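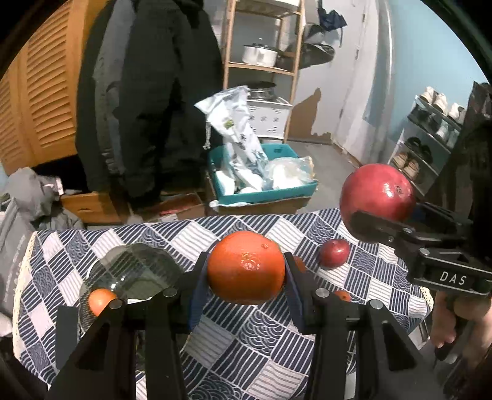

Una naranja y una granada sobre el mantel azul y blanco.

Quiénes somos

Mukham es una revista digital de música, televisión y cultura popular en español. Publicamos de lunes a viernes y cubrimos sobre todo pop, rhythm and blues, hip hop y música latina, con atención a lo que se discute en las redes y en los programas de vídeo.

La revista empezó como un boletín por correo con 101 suscriptores. Lo escribía entero Cecilia Darko, que hoy dirige la redacción. Paavo Ojala se incorporó al segundo año para llevar las críticas de discos y sigue a cargo de esa sección. En plantilla somos 6 personas y trabajamos además con colaboradores en varios países.

Qué publicamos

Noticias, entrevistas, críticas y columnas de opinión. Las columnas van firmadas y expresan el punto de vista de su autor. Cuando una polémica nace de un comentario en un vídeo o en una cuenta personal, enlazamos la fuente completa y procuramos hablar con las partes antes de publicar.

También producimos Tellum, un pódcast semanal de 50 minutos en el que dos invitados escuchan y comentan un mismo álbum. Los episodios nuevos salen el lunes por la mañana. Yaman es nuestra agenda de conciertos y se actualiza a diario.

Cómo nos financiamos

Mukham pertenece a Gorosow, una editorial independiente. Los ingresos proceden de la publicidad y de 2.000 socios que pagan una cuota anual. Los contenidos patrocinados llevan siempre esa etiqueta en el titular. No cobramos por publicar críticas ni entrevistas.

Correcciones y contacto

Los errores se corrigen en el propio artículo, con una nota al pie que indica el cambio. Para avisar de uno, proponer un tema o enviar música, utilice el formulario de contacto y elija la sección correspondiente. La convocatoria de prácticas se abre en abril.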